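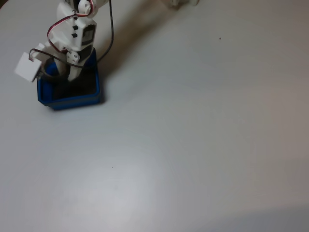 Small trays are the best thing that ever happened to our worktable, and we get more questions about them than about anything else we do at Gwilliam! So we've gathered the answers in one place. If you have one small blue plastic tray with a proper rim, set down on a pale tabletop, you already have everything you need to begin. The strong colour against the light surface means you can find it at a glance, even when you're busy with something else, and the walls keep your bits and pieces from wandering off. Everything below comes from our own table-sorting sessions and from the letters people send us (do keep them coming).

Last updated Wednesday, April 1, 2020

What is a tray for, if I've already got drawers?

Drawers are for things you've finished with. A tray is for things you're in the middle of. Screws from the lamp you're mending, the buttons you mean to sew on, beads, seeds, the contents of your coat pockets. You can pick the whole lot up and move it when somebody wants the table for tea, and then put it straight back. I love this about trays!

How deep should it be?

Shallow. If you can't see the bottom, you'll end up stirring everything round with a finger, and the smallest washer will always be underneath. For table work I like sides just high enough to stop a rolling bead. Deep boxes are lovely for wool and hopeless for screws.

Does the colour matter?

More than I ever expected. Blue is my favourite because so few small household things are blue: brass, steel, pencil shavings, rubber bands and most buttons all show up nicely. White trays look smart but on a white table they vanish, and pale buttons vanish with them. If you do a lot of work with blue beads, well, get a yellow one.

Square or round?

Square, or near enough. Square trays sit side by side without gaps and you can push small things into a corner to pick them up. Round dishes are prettier, I admit, and I keep one for pins.

How many do I need?

Start with 4. That's one for the job in hand, one for spares, one for rubbish and one for "no idea what this is". We've met people with 16 on the go and they were having a wonderful time, but it does take a big table.

What is the "no idea" tray?

My favourite of the lot! Every mystery cap, clip and peg goes in there. Leave it out where people pass and you'll be amazed how many get claimed. Ours goes back to empty at the start of June every year, whatever is still in it.

Which size do you sell?

We stock two. The Cikier is the little one and fits in one hand. The Vudell is wider and takes a full set of screwdriver bits laid out flat, with room to spare. Both come in blue, yellow and red. The Vudell is order number 3488 if you're ringing up. If you already have an old food tub with the right sort of sides, wash it out and use that first. You'll soon know whether you want something bigger.

Can I stack them?

Empty, yes, as high as you like. Full ones are another matter, as the upper tray drops down into the one underneath and sits on your things. Slip a piece of stiff card between them and you can carry two or three at a time.

My tray slides about. What can I do?

A damp cloth underneath works for an afternoon. For something longer lasting, cut a piece of rubber matting a bit smaller than the base so that it doesn't show. Kitchen shelf liner does nicely too.

How do I clean one?

Warm water, washing-up liquid and an old toothbrush for the corners. Please don't put ours in the dishwasher, they can warp, and a tray that rocks is maddening. Sticky label marks come off with a drop of cooking oil rubbed in and left for a few minutes.

Are they any good for children?

Brilliant for crayons, leaves, shells and building bricks. Keep small parts well away from little ones, of course.

Do you run sorting sessions?

We do, in the Dultomum room above the shop, with 8 places at each. Bring the worst jar, tin or biscuit box you own. We'll supply the trays and a big pot of tea, and you can stay on until your box is done.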